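Chapter 7
Wild Animals in Built-up Areas: Recording and Assessing Incidents

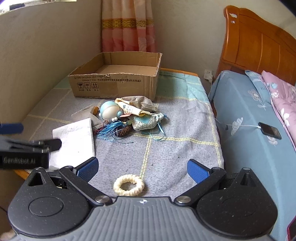 An incident is any event in which a wild animal enters a dwelling, yard or public building and alters the behaviour of the people or pets present. Most reports reach the wildlife officer second-hand, and their value depends on what was written down at the time. A plain notebook, such as the white one lying on the bedspread, is adequate for a first record. Entries should give the time, the species if known, the point of entry and the direction of departure. Opinion on the animal's mood is recorded separately or left out.

The Redholm register, compiled by Kozma and Sepp, contains 3848 reports. Of these, 3235 concern animals that left without intervention. A further 57 involved a domestic dog, and in 2 the dog was the only witness other than the householder. The remaining reports are treated in Chapter 8.

Section 7.1 defines the categories used in the register - transit, foraging, denning and entrapment. Section 7.2 deals with conflicting witness accounts, using the Nenalitz raccoon case, in which neighbours disagreed on the colour and size of the animal. Section 7.3 sets out the grading scale proposed by Baptista.

Terms introduced in this chapter: incident, transit, point of entry, secondary witness, grade.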